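About Bruvik

Bruvik prepares technical translations for manufacturers of pumps, valves and water treatment equipment. The company was founded by Rónán Phelan and Bergþóra Vídalín and works from one office in Kurnano.

Source files are accepted in most common formats. Each manual is translated by one person and checked by a second against the client's term list. Where no list exists, we build one from earlier manuals and send it for approval before work starts. Our largest term base, kept for Irberg, is updated every July.

Standard turnaround is 8 working days for manuals of up to 500 pages. Safety sheets are returned in three.
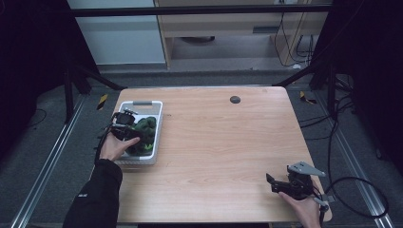
Drawings are relabeled in the original layout, and part numbers are left unchanged. Completed files are stored for repeat orders unless the client asks for deletion. Quotes are free and are valid for 92 days.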